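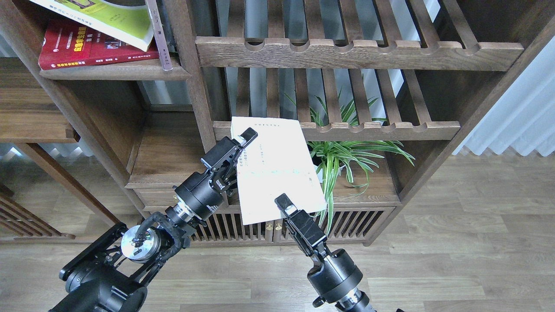 Who may vote on the casting of a Society production?
Casting is decided by the director and the two readers appointed for that production. Members of the Management Board may attend auditions but do not vote, unless they have been appointed as readers.

KILULARI PLAYERS' SOCIETY
Minutes of the Ordinary Meeting of the Management Board, 22/09/2023

In the chair: Deirdre Mulligan
In attendance: members of the Board, the Secretary, the director of the spring production, the wardrobe supervisor
Apologies were received from the musical director and the membership secretary.

1. Minutes of the previous meeting
The minutes were taken as read and approved, subject to one correction. Under item 6, "the television adaptation" should read "the radio adaptation". The Chair signed the corrected copy.

2. Matters arising
2.1 The Secretary confirmed that the letter to the Mirley Theatre about dressing room access had been sent and answered. The theatre will open the lower dressing rooms from two hours before each performance. It will not open them on get-in day.
2.2 The question of refunds for the cancelled matinee remained open. Two claims were outstanding, both from bookings made by telephone. The Secretary was asked to write again and to close the matter if no reply had been received by the next meeting.

3. Spring production
3.1 The director reported on the choice of play. The Board had previously been given a shortlist, and the director now recommended Pacheco, the two-act family drama first read by members in the summer. The play has a cast of nine, with one part for a child actor and one for a performer able to sing unaccompanied in the second act.
3.2 There was discussion of the singing part. It was suggested that the song might be recorded in advance. The director was not in favour and said that the scene depended on the other characters falling silent around it. The Board accepted this and left the matter with the director.
3.3 The Secretary reported that the performing licence allowed four performances in May, with a fifth available on payment of a further fee. The Board agreed to take four and to review the fifth once advance booking had opened.
AGREED: that Pacheco be presented at the Mirley Theatre in May.

4. Auditions and casting
4.1 The Chair reminded those present of the standing rule on casting. Concern had been expressed by some members after the autumn auditions, when it was felt that parts had been settled before the second evening. The director of that production had replied in writing and the reply was noted.
4.2 It was proposed that all first-round auditions be completed before any recall is offered. The wardrobe supervisor asked that measurements be taken at recall and not at first round, as had been done last time, with a good deal of wasted effort. Both points were accepted.
4.3 Audition pieces will be sent to members who ask for them. Performers may read from the page in the first round. Those recalled for the three principal parts will be expected to know the opening speech.
4.4 The Board discussed whether to admit performers who are not yet members. It was agreed that they may audition, and that anyone cast must join before the first rehearsal.
AGREED: that the audition notice be revised as above and issued by the Secretary.

5. Child performers
5.1 The Secretary reported that a licence would be needed for the child in the spring production and that the application had to be supported by a letter from the school. Rehearsal calls for the child will end by half past seven.
5.2 The Board preferred that the part be shared between two children — this had worked well in the past and had eased matters for the families concerned. The director agreed to plan on that basis, provided both children attend the technical rehearsal.
5.3 Two licensed chaperones are available. A third will be sought.

6. Radio adaptation
6.1 A draft agreement had been received from Gostico, the production company, for a recording of the Society's one-act comedy. The company proposes to record over two days with the original cast and to offer the programme to local stations.
6.2 Members of the Board asked who would hold the right to re-use the recording. The draft was unclear on this point. The Chair said that no performer should be asked to sign until it had been settled, and that the performers' names must be read out at the end of the broadcast.
6.3 One member of the original cast has moved away. The company is content for the part to be recast.
ACTION: Secretary to return the draft with the Board's questions.

7. Wardrobe
7.1 The supervisor reported that roughly 5 rails of costume had been sorted. Several period coats were beyond repair and would be cut up for trimmings. The Board thanked the supervisor.
7.2 The hire charge to other societies was left unchanged. Costumes must be returned clean. A reminder is to be printed on the hire form.

8. Programme notes
The Chair asked that performers' biographies be kept to 60 words. Credits should give the title, part and company, and stage names should be used throughout if the performer so wishes.

9. Any other business
9.1 A request for the loan of the thunder sheet was granted.
9.2 It was noted that the prompt copy of the autumn play had not been returned — the Secretary to enquire.

10. Next meeting
The date will be circulated with the agenda. Items should reach the Secretary in writing one week beforehand.

Signed: ............................ (Chair)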